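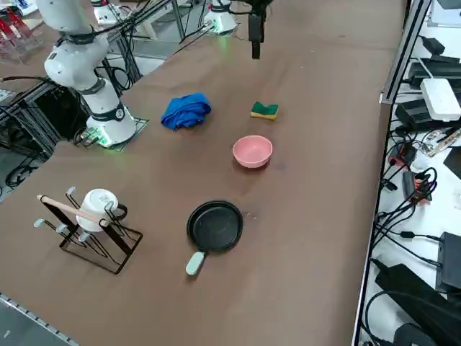 Slide 1: cloth, sponge, pink bowl, small pan, mug rack

Home | Talks | Notes | Contact

Hi all! I've got 30 slides and I'll skip 13 of them, promise. My talk is about washing-up stuff and where it lives (thanks to Roman Brzozowska for the slot). Ask who keeps a stick lying across their mug rack. Wait for hands.

Next one, small and pink. I love a small thing you can grab from the top! 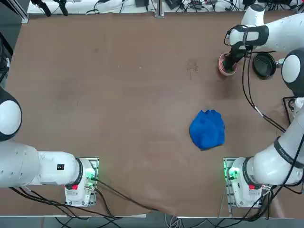 Slide 2: The brush

Round black head, yellow-green sponge, mint handle. Mine at home hangs up, which I keep forgetting to do. Mention the blue cloth too – fold it or bunch it? Let them argue for 2 minutes. 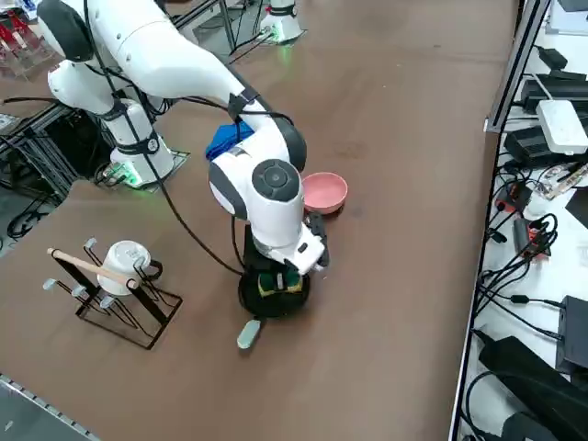 Slide 3: Racks

Pegs first, then Festum story.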